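Notice to Residents of the Macapagal Building

The management of the Macapagal Building wishes to inform all residents that the clock in the main lobby will be stopped at the close of business on the last working day of December. Residents who depend on the clock are asked to make other arrangements before that time.

The clock was presented to the building by the firm of Skovar when the east wing opened. Under the terms of the gift, it was to be wound by a resident of the second floor and by no one else. This duty has been carried out for 55 years, first by Mr. Virgilio Agbayani and afterward by his niece, Ms. Trinidad Bautista. Ms. Bautista has given proper written notice that she is moving to Pomurell to live near the water. Management has accepted her notice with regret.

A meeting was held in the ground floor reading room to consider the matter. Ms. Divina Talavera of the second floor was asked whether she would take on the winding. She replied that she had listened to the clock through her bedroom wall for most of her life and would like to find out what the night sounded like without it. Her answer was entered in the record at her request.

Ms. Léonie Courtois, also of the second floor, stated that she was willing but did not believe she would be permitted. Asked to explain, she said that she had tried the key one evening while Ms. Bautista was in the hospital. The key had turned easily enough. The clock had then struck 100 times, and the elevator had brought up a man in a wet overcoat who asked for Mr. Agbayani. Ms. Courtois told him that Mr. Agbayani had died. The man thanked her, said that he would wait, and went down again by the stairs.

Management has examined the visitor book for the evening in question. There is an entry, in pencil, under the heading for departures. There is no matching entry for arrivals.

Ms. Bautista was invited to comment. She said that her uncle had mentioned a gentleman who was owed an hour. The debt dated from before the building, and her uncle had wound the clock each week to keep it from coming due. She had not thought it right to bring this up with management, as it was a family matter and the rent had always been paid. 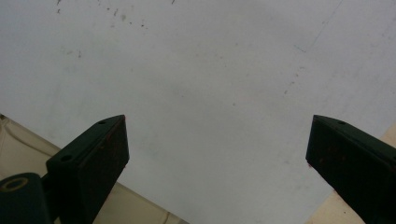
Following the meeting, management obtained advice from Ms. Marwa Abou Zeid, who has handled the legal affairs of the building for many years. It is her opinion that a debt of this kind passes to the owner of the clock, and that the owner of the clock is the building. She recommends that it be settled in full and that a receipt be requested.

Accordingly, the hour between two and three in the morning, following the stopping of the clock, will be given up. Residents will go to bed in the usual way. Those who are awake at two o'clock will find that it is three. No reduction in rent can be offered for the missing hour. The front door will be left unlocked and a chair will be placed beside the elevator.

Residents are asked not to use the lobby during this period and not to speak to anyone they may meet on the stairs. Deliveries from Skindix will be held at the side entrance until morning.

Ms. Bautista has asked to remain in the building for one additional night. She wishes to sit in the lobby with the visitor and has requested a second chair. Her request has been approved. Her deposit will be returned by mail to her new address, and the key to the clock should be left at the front desk.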